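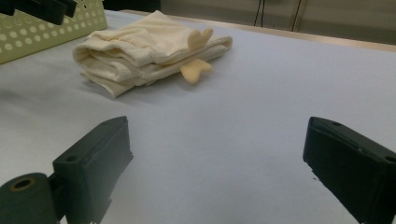 Storage thread, knits edition. I spent Sunday 16/02/2020 working out why folded rib-knit pieces take up more room than the same pieces rolled. Method first, results after. Ribbing springs back across the ridges and stays put along them, so the direction of the first fold matters more than the number of folds. The cream piece is a fair example: fine vertical ribs along the upper fold, layers stacked on the left where the cloth doubles back, a long flap left over on the right. A flap like that is the problem. It adds length without adding any thickness, and the basket has to fit the length.

Basket dimensions are fixed, so I work backward from them. Inside width minus a finger on each side gives the target length of the bundle. Fold to that, then stop. Any fold after that only makes the middle fatter.

First fold goes parallel to the ribs. If you fold across them the ridges act like a row of small springs and the top layer lifts within a minute or so. Press it flat, let go, watch it come back up.

Cuffs are a separate case. A rolled cuff is the thickest part of most knits. Put it on the outside of the fold and you get a ridge along one side. Put it in the middle and everything above it slopes. I put cuffs on the outside and alternate sides from one piece to the next so the stack stays level.

@ Muireann Nic Aodha asked about vacuum bags. I don't use them for ribbing. Compressed ribs take a set along the crease and it needs steam to get it out. Fine for flat cotton.

Perforated plastic vs. solid bins: I use perforated for anything that goes back in within a day of washing. The holes let air through the sides. They also let dust through the sides, so perforated baskets go on the inside shelf and solid bins go by the door.

Load limit on my shelf is 73 pounds according to the Sondo label. Knits will never get near that. Shirley Garside keeps cookbooks on the same model and should probably check hers.

Order of packing, bottom to top:
- heavy rib, cuffs alternating
- fine rib
- flat jersey
- anything with trim or attachments

Trim goes on top because it prints. Leave a stiff piece pressed between two layers of fine rib and you will find its outline in both of them in April. Same goes for buttons, toggles and the plastic loops that hold tags.

Results. Five pieces folded my old way (in half, in half again, whatever happens happens) stood proud of the basket rim. The same five folded with the ribs and cut off at target length sat below it, lid on, no pushing. Rolled was shorter still, but rolls migrate when you pull one out, and the ones at the back end up unrolled.

Correction to the post on direction: for 2x2 rib the spring effect is much stronger than for fine rib. With fine rib you can get away with one cross fold if it's the last one. Natanael Rocha tested this on a pile of scarves and sent me numbers — thanks.

Labels: masking tape on the short end, contents and month. I tried the Fludum clip-on tags for a while. They catch on knitwear.

Still open: what to do with pieces that are wider at one end than the other. Folding the wide end in gives a wedge. Pairing two wedges head to tail gives a block, but only if they're close to the same size. Will post if I find something better than that.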